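**Perception and planning sync, bench 2 — minutes**

Opened 9:30. Notes from the October sync were accepted with one correction: the Nuvness calibration tool writes its output in meters, and the earlier minutes had millimeters.

**1. Clear cup detection**

- Depth on clear plastic is still unreliable. The depth image returns the counter behind the cup in most views, so the Kondska segmenter is now run on color only and depth is used for the tray and counter planes.
- Tinted cups segment well. Clear cups against the marble pattern do not, mainly where a vein passes behind the rim. The new checkpoint was trained on 800 more labeled crops from the wrist views.
- Lighting through a held cup was discussed. The walls pick up the color of whatever is below them, and the classifier has labeled a clear cup as pink when it is held over the tray. Agreed to freeze the color label before the grasp and carry it forward in the track.
- Stacking two detections of the same cup from the wrist and fixed views remains a problem when the extrinsics drift. See item 3.

**2. Grasp planner**

- Amero planner now accepts side grasps on cups lying down. Upright cups still default to a top approach with the fingers over the rim.
- In-hand pose is not re-estimated after closing. A cup held tilted is placed with the nominal pose, and the base edge touches down first. Proposal to take one wrist frame after the fingers close and fit the rim ellipse. Accepted, with a time limit of 90 ms on the fit. If it runs over, the planner keeps the nominal pose and logs a warning.
- Finger force limit stays where it is until the place motion is fixed.

**3. Two-arm coordination**

- Reinholz scheduler reserves the space over the tray as a single zone, so one arm waits whenever the other is above it. Split into left and right halves was proposed.
- Objection raised that the wrist housings are wider than the fingers and the halves overlap near the middle. Resolved by adding a shared strip that needs a lock from both arms.
- Cable loops are not in the collision model. To be added as a padded capsule at each wrist — exact cable shape was judged not worth the planning time.
- Extrinsics check will run at scheduler start and refuse to start if the tray corners disagree between the fixed and wrist views.

**4. Logging**

- Recorder drops wrist frames when both arms stream at full rate. Queue depth raised to 7 on the test branch, pending a longer run.
- Timestamps from the two arms are to be taken from the host clock. Controller time is kept as a second field.

**5. Actions**

- Perception: freeze color label before grasp, retrain on the wrist crops.
- Planning: rim fit after close, with fallback and warning.
- Scheduler: tray halves plus shared strip, capsules for cables.
- Tooling: extrinsics check, recorder queue, host timestamps.

Any other business: none. Closed 10:40.

**Attachment, items 1 to 3: clear and tinted cups, tray and counter** 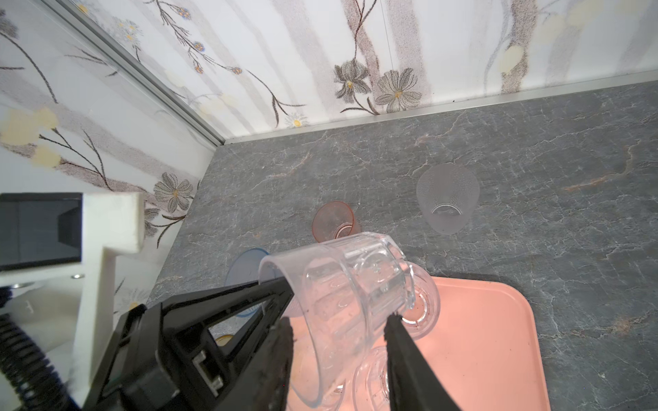
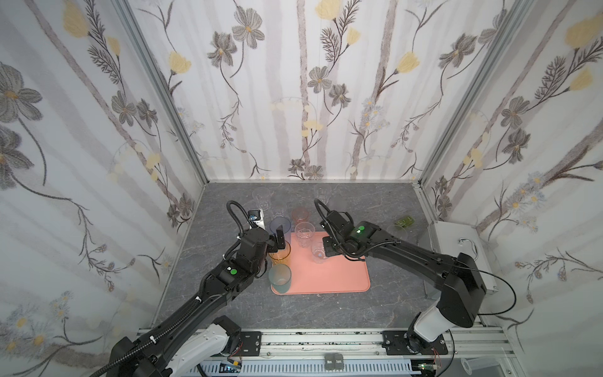 *Minutes taken by the tooling group. Corrections to the bench 2 notes page before the next sync.*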